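Ticket 621: board rocks on the table, shape blocks wander
Status: open
Opened by: Carmela Ibarra
Product: Sorkberg maple board, Drumik shape blocks

Hi again, me with the wobbly board! I've had the Sorkberg since May and it was lovely and flat when I unpacked it. Now if I press on one corner the opposite one lifts a touch and clicks back down. The kids sort their blocks on it after lunch, so I hear that click a lot (a lot!). The cylinders are the worst, put one on its side and off it goes.

What I've tried so far:

Flipped it over and left it overnight. Same click, different corner.

Wiped down the blue pegboard table in case there were crumbs under there. There were. Got rid of them, still rocks.

Moved the whole board to the kitchen floor to rule out the table. It still rocked on the tiles, but less, and I don't trust those tiles anyway.

Put a long ruler across it. I can see a sliver of light near the middle, so I'm guessing it has cupped a bit, but I'm no woodworker.

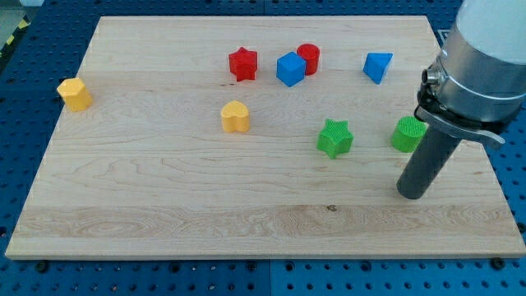

Board on the pegboard table, with the Drumik blocks on top.

The grain side is facing up there, if that matters to you. I love the wavy bits in it, so please don't tell me I have to send it back for a different one if there's any way around that.

Update, August 15, 2025: your reply said to oil both faces and stand it on edge for 32 hours, so I did, using the little Bravska tin that came in the box. One corner has settled nicely. The other still moves, though I can slide a bit of card under it and the click goes away. My neighbour reckons I should stick Tejada felt dots on the bottom and call it a day, but would that stop the air getting underneath? I've got a pack of 100 so I'm not short of them!

Also, should I be oiling the edges too? The leaflet only shows the top and bottom. I'll leave it on its card for now and check it again in seven days unless I hear from you first.

Thanks heaps,
Carmela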